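# Planning for two arms: a talk with Hnat Dovhaniuk

Hnat Dovhaniuk writes the motion planner at Drendance, where he has spent most of the past year on one package, Inier. It plans for two arms at once over a shared table. We spoke on a Monday, between test runs.
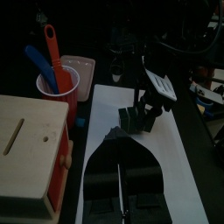
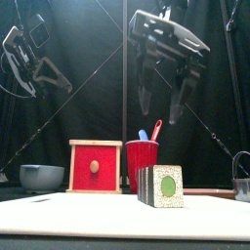

Inier began as two separate planners with a lock between them. One arm moved, the other waited. "It was safe and it was slow," Dovhaniuk says. The current version treats both arms as one system and searches for a joint path, with a time limit on every query. Tall, thin things give it the most trouble. The two utensil handles standing up out of the red cup are a good case, he says, as the planner used to wrap the cup and everything in it in a single cylinder. "You lose all the space beside the handles. The arm goes the long way, or it gives up."

The fix was to let perception pass on several small shapes per object. That raised the number of collision checks, and the first build missed its deadline on 121 of 491 queries. Magnus Paterson, who looks after the perception side, rewrote the interface so that shapes far from both arms are dropped before the search starts. After that the misses fell to 101 — "not a number I'd put on a poster," Dovhaniuk says. The rest came down to how the planner seeds its search, and he is still working on it.

I asked what he would do differently. "Logging, first." For months Inier saved only the final path, so a failed query left very little to look at. Now it writes out the whole search tree, up to 4,000 nodes, and a small viewer called Geddes plays it back. Paterson uses it more than he does.

Neither of them wants to learn the whole thing end to end just yet. "I like being able to ask why it picked a path," Dovhaniuk says. The next release moves the replanning step into the control loop, and he expects it in February.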